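Padix Student Robotics Project
Progress report to the Broltel Education Fund
June 8, 2023

Thank you again for backing us this year. We are writing with the project a little past its midpoint and there is a lot to tell, so this report runs longer than the last one. The short version is that the students can now drive the arm, record what it does, and play a task back with small changes, and they are very excited about it (so are we!).

Where we stand

The project has 5 student teams, all of them still active. At the last report only one team had written a program that ran from start to finish on the arm. Since then all of them have, and the two youngest teams got there in the same afternoon, which made for a loud room.

The first stretch of the year went to safety and basics: how to stop the arm, who stands where, how to call out before you move anything. Some students found this slow. We kept at it anyway, and it has paid off, as the teams now run the start-up routine by themselves and remind each other when somebody skips a step. They have rewritten our checklist twice. Their version is shorter than ours and better, and we have adopted it for everyone.

The sorting task

Most of the work in May was on what the students call the Sheehan task, after the room where they first planned it. The arm has to pick small packets from an organizer, one slot at a time, and place them in the order given on a list. It sounds easy when you write it down. The slots are narrow, the packets slide and bend, and a grip that works for one will miss the next by the width of a finger.

The teams took very different roads. One planned everything on paper first and hardly touched the controls for a week. Another drove the arm by hand over and over and wrote down each position that felt right. A third spent its time on the approach, meaning the angle at which the hand comes in, and that turned out to matter more than any of us had guessed. When they shared what they had found, the other teams changed their programs within days. We had planned a formal session on exactly this topic and were very happy to drop it.

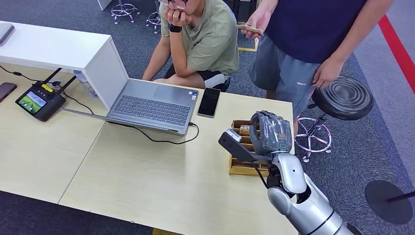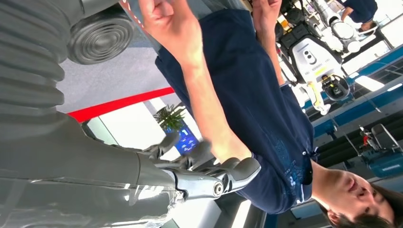
Our target for the task was 40 packets placed correctly in one session, counted across all the teams. The best session so far reached 78. We want to be careful with that number, as it came on a good day with packets the students knew well, and a session with new packets went much less smoothly. Still, we had not expected to pass the target this early, and the students asked right away for a harder one. We are now working on a version where the list changes partway through the run.

Learning to write things down

One thing we promised you was that students would keep proper logs. In the last report we admitted this was going badly. It is going a good deal better now! Each team writes a short note after every run: what they tried, what happened, what they want to change. The notes are uneven, and a few are only "missed again, too far left," but even those have been useful when a team goes back to look for a pattern. One team found a mistake in its own measurements this way, weeks after making it, and fixed three other problems along with it.

We have also started swapping logs between teams. A team gets another team's notes and has to repeat the run from the notes alone. The first swap was a mess. By the second, everybody had started writing down the starting position.

What has been hard

Time on the arm is the main limit. With one arm and this many teams, there is always somebody waiting. We tried short turns, and the students disliked them, as they had barely set up before they had to stop. Longer turns with planning work in between suit them better, though on busy days it is still tight.

We lost 4 sessions in the spring to a fault in the hand that we could not trace. The cause was a loose connector, and the fix took minutes once we found it. The students used the gap to work on their programs, so the time was not wasted, but it did push back the open evening. We have added a connector check to the start-up list.

We also underestimated how much help the newer students would need with the programming side. The pairs that mix a newer student with a more experienced one have done well, and we will set up all pairs that way next term.

Money

Spending is on plan. The parts budget is slightly under, and we would like your permission to move the difference to spare grip pads and protective wrap for the hand, both of which we go through faster than expected. The travel line has not been touched yet. It is set aside for the Zernthorpe student challenge, and we will send the costs once the entry list is confirmed.

Next steps

Before the next report we plan to finish the changing-list version of the task, hold the postponed open evening, and pick which programs go to Zernthorpe. The students want to make that choice themselves, by running all the programs on the same set of packets and comparing logs. We think that is a fine way to do it and have said yes.

They have also asked whether they could teach a beginner session in the fall. A draft plan for it is nearly done, written entirely by them, and we will attach it to the next report. If anyone from the fund would like to come and try the arm at the open evening, the students would love to show you how it works. We will send the new date as soon as the room is booked.

With thanks,
The Padix project staff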